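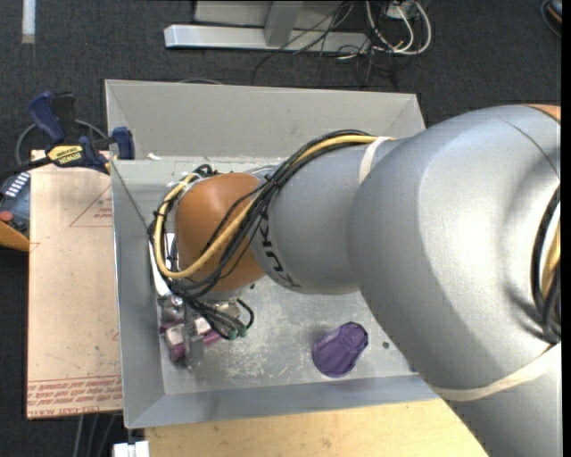

KUKA arm reaching over a metal bin.

Heating an old guest house in winter: notes from Cudach

January 28, 2024

I spent five nights this month at Cudach, a former rectory let as six bedrooms with breakfast. The booking page says "fully heated throughout". I work on building services, so I took a logger and left it on the bedside table.

The heating is a single oil boiler on one circuit, with cast iron radiators on each floor and a thermostat in the hall. The hall has the front door in it. Every time a guest comes in with luggage, the thermostat sees cold air and calls for heat, and the top floor gets it whether it wants it or not. My room went from 16 to 23 degrees between five and seven in the evening, then fell back overnight once the timer cut out.

Thermostatic valves would help. There are none on the top floor, only the old wheelheads, and mine was painted open. The owners were quoted 2,225 pounds for valves on every radiator and a second zone upstairs. The valves alone came to 600. I would do the valves first, leave one radiator in the hall without one, and see how a full winter goes before paying for the zone.

Hot water is a separate matter. The cylinder holds 200 litres, which is small for six rooms with showers. At half past seven it ran lukewarm on two mornings out of the five. Moving the timer forward an hour would cost nothing. I suggested this and it was done on the Thursday, after which I had no further trouble, although two rooms had emptied by then, so I would not read much into it.

For comparison, Purnavmont, where I stayed last January, has electric panel heaters with a control in each room. They are ugly and dear to run, but the temperature held within a degree all night. Gidey has underfloor heating on the ground floor and is the better choice for anyone who wants a warm bathroom – ask for the room at the back.

The breakfast at Cudach is good and the beds are firm. Parking is on gravel, with a steep turn in from the lane. I have the logger files as a spreadsheet if anyone wants them. Jerkavik is next, in a converted mill with a heat pump.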